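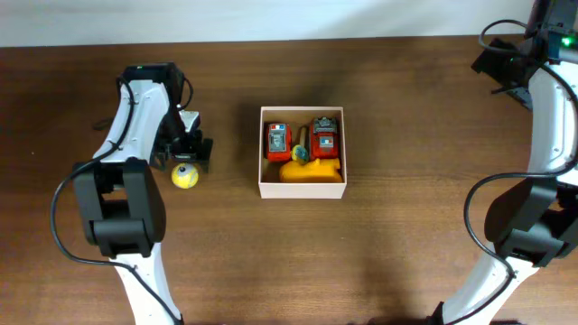 Hekmont has stopped work at its toy-sorting benches after a gripper failed to let go when an operator hit the stop button, the company confirmed on Friday. It calls the matter "a minor hold event." The operator, who had a fingertip pinched between a jaw and a toy, may see it differently. The benches are simple enough to look at: two arms on either side of a wooden table, a shallow white cardboard box with red toy vehicles in it, a small yellow ball still waiting on the wood. The arms are supposed to pick returned toys off the table and pack them, side by side, for resale. The green lights on the gripper housings, according to staff, mean the unit has power. They do not mean it is safe to reach in, and that distinction is now at the center of the dispute.

2026-02-14 – According to an internal note seen by this site, the stop button cut power to the arm's joints but left the gripper closed at its last commanded force. That is how the gripper was set up when it was installed in August, so that it would not drop things during a power cut. The operator had been told that the button "releases everything." She was freed when a coworker, Maksym Tymoshchuk, switched off the gripper supply at the wall. The note puts the time between the first press and the release at 40 seconds.

Hekmont's operations lead, Callum Skinner, said the injury needed no treatment beyond an ice pack and that the system "performed as configured." Asked who had chosen the configuration, he said it was a joint decision with Fasside, which supplied the grippers. Fasside says it ships them with both options and that the customer picks one.
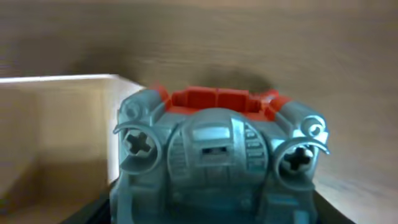 Neither company would say how often a gripper has held on after a stop. The maintenance log lists 1,394 stops since the benches went live and has no column for what the jaws were doing at the time. Skinner described the log as "clean." It would be hard for it to look any other way.

Hard plastic toys are part of the problem, said Moataz Salem, a safety engineer who has advised other sorting firms and has no contract with Hekmont. A soft toy gives a little when a jaw stays shut. A molded one with ridges and screws does not, and a finger caught against it takes the full squeeze. "You can argue for holding on or for letting go," he said. "You can't train people for one and install the other."

Hekmont says a software update, named Tidine, will open the jaws by a few millimeters after any stop. It has been tried on one bench. The company did not say how many trials were run, or whether any were done with a toy in the grip. Miroslava Kostiuk, who represents bench staff, said workers had asked for a separate release lever within reach of the chair and were told it would be looked at after the restart.

No restart date has been given. Some 700 returned toys are being packed by hand in the meantime.

We use cookies to improve your experience. By continuing to browse this site you accept our cookie policy. Accept | Manage settings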